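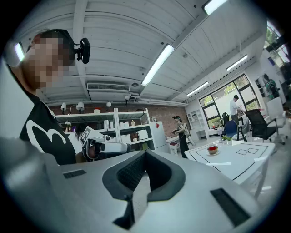
Wednesday, August

Glue trials on the shelf brackets, second batch. Carried on from the page before the holidays, where the first batch was left under weights and never written up properly.

Stock: offcuts from the Geltach pallet, planed on both faces, stored flat in the back rack. Two adhesives this time. A is the Hodeo wood glue from the big tub. B is the two-part epoxy from Dönmez, new tin, opened today and marked on the lid.

Surface preparation as before: one pass each way with 100 grit, brushed off, wiped with a barely damp cloth, left to dry on the rack. Did not go finer. The first batch had two pieces sanded to a polish and both let go along the glue line with hardly any wood pulled out.

Spread A with the notched plastic card, both faces. Closed and clamped straight away. Clamped for 60 minutes, then left loose on the bench until tomorrow. Squeeze-out scraped once it had gone rubbery. Wiping it wet just pushes it into the grain and it shows up later under oil.

B mixed by weight on the small scale, not by eye. The scale drifts if the door to the yard is open, so tare it again between resin and hardener. Room at 54 per cent humidity on the wall gauge when I started. No reading at the end, forgot.

Pieces are numbered in pencil on the end grain, A1 to A4 and B1 to B4. B3 slid sideways when the clamp went on and has cured with a step in it. Keep it in the batch but don't average it with the others. A2 has a small knot close to the joint, noted in case it breaks there.

Test as last time: bracket screwed to the post, bucket on the free end, water added a jug at a time with a pause of 4 minutes between jugs. Write down the last load it held and the load it broke at – last time only the second was written down and the results were hard to use. Look at the broken faces in daylight and note wood failure or glue failure.

Clamps: the Emo bar clamps mark soft wood even with the pads on. Use scrap blocks. One of the pads is missing from the short clamp and the screw is stiff. Cleaned the thread and put a drop of oil on it, still stiff at the last few turns.

To do:
Break batch two once B has had its full cure.
Cut more posts, the present one is full of old screw holes.
Relabel the hardener, the print is coming off where it has been handled.
Order 100 grit, last sheet is on the block.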